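Taming cords and tape gunk on carpet

I put this job off for months, and then I caught my toe on a cord on my way to the sink and nearly went down with a full kettle. So, cords first!

Unplug one end before you touch anything. Then lay the cord out straight and walk it through your hand from the plug, letting the twists roll out ahead of you. Don't wrap it around your elbow (I did for years) — that just puts new twists in. Big loose loops, then a strip of hook-and-loop tape, snug but not tight.

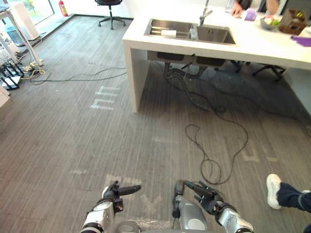 Black cable in coils on the striped carpet, with old tape marks around it.

Now the tape. Peel up what you can with your fingernails, going with the stripe of the carpet. For the sticky stuff left behind I dab on a little rubbing alcohol, wait 2 minutes and blot with a white rag. Test a hidden corner first, please! Scrubbing only fuzzes the pile, so go slow and do it again the next day if you need to. Mine took 4 rounds.

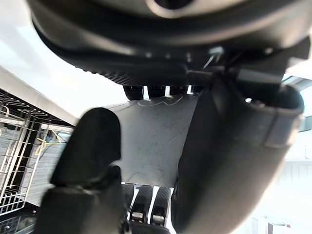
Once the carpet is clean, run the cord along the wall and keep it well away from the sink. I put a clip every 6 inches, and that's overkill, but I haven't tripped since November.

Questions or tips of your own? Write to the Drovby Home Page | Copyright Drovby | Back to top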